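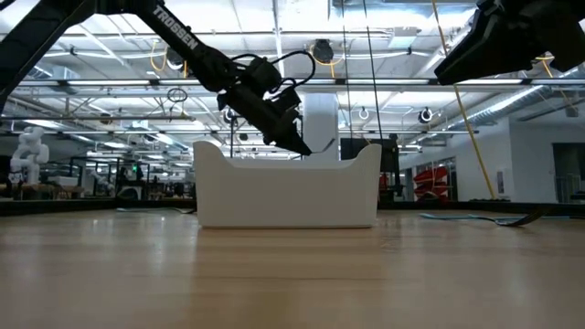
What does a visitor get to see at an open day in a robotics lab?

Mostly people teaching arms to handle ordinary things, at a pace slower than you would expect, with plenty of time to stand close and ask what is going on. At Skudau, where I spent most of an afternoon, you also get coffee, a name sticker and a very patient answer to every question.

Mar 15, 2018

I had been meaning to go to the Skudau open day for a couple of years, and every time something came up at work or the weather turned, so when the notice went around in February I put my name down the same evening. They take up to 100 visitors, split into groups so that you are never looking at the back of somebody's head, and mine went in right after lunch. I rode the number 58 bus out to the end of the line and walked the rest, which was pleasant enough, though the entrance is on the far side of the building from where the map puts it. If you go next year, follow the loading road and keep left!

The first thing that struck me was the ceiling. I suppose I had pictured something like a hospital, all smooth panels and hush, and what you walk into is a big open workshop with silver ducts and trusses overhead, long rows of bright lights, and yellow cable looped up among them. Workbenches run a long way back into the room. There is a white humanoid standing on a platform as well, arms bent in front of it, and of course that was where everyone in my group wanted to go first. I waited my turn like the rest. Our guide was kind about it and let us have a few minutes before steering us toward the tables, where she said the real work of the week was being done.

The table I stayed at longest belonged to a project called Geron. It has black arms, one with TROSSEN in white capitals down the side, a gripper on the end, and a plain wooden tabletop to work over. The job that day was clearing up: a low white bin in the middle and a teal utensil and another flat teal object lying near it, the sort of thing you would find in a kitchen drawer. I have washed a great many dishes in my life and never once thought about how I pick up a flat spatula from a flat table. You sort of slide a fingernail under it, or push it to the edge, or press down on one end so the other lifts. The arm has none of those habits until somebody shows it, and showing it is what the Geron people spend their days on. They guide it through the motion, reset the table, and guide it through again, and they told us that 40 good runs in a morning is a decent morning.

Someone in our group asked why they didn't simply write down the steps, and I was glad, as I had been wondering the same thing and didn't like to ask. The answer was that they used to. It worked nicely as long as the spatula was exactly where the program thought it was, and fell apart when it had been turned a little. With enough runs to learn from, the arm copes better with a table that has been laid out carelessly. How much better is something they are still arguing over, and I liked that they said so in front of visitors.

After that came Sydorenko, the firm that shares the building and does the gripper fingers. They had a tray of worn ones out for us to handle, and I spent far too long over it (my late father was a toolmaker, and I can't leave a tray of small parts alone). The tips are swapped fairly often, apparently, and the shape of the angle matters more than the strength of the squeeze. I could have done with a bench to sit on at that point, and so could a few others.

Pendov was supposed to be the last stop, with a talk about warehouse sorting, but the speaker was held up and we got 2 short films in its place. They were fine. I would have been happier with another quarter of an hour at the Geron table, and I did sneak back for a bit while the chairs were being put out.

A few practical notes for anyone thinking of going. Wear shoes you can stand in, and bring a sweater. Coats and bags go on a rack by the door, so keep your glasses with you. Children are welcome from school age up, and the ones in our group asked better questions than most of us did. The coffee is free, the cookies go quickly, and the last bus back leaves earlier than the one printed on the flyer.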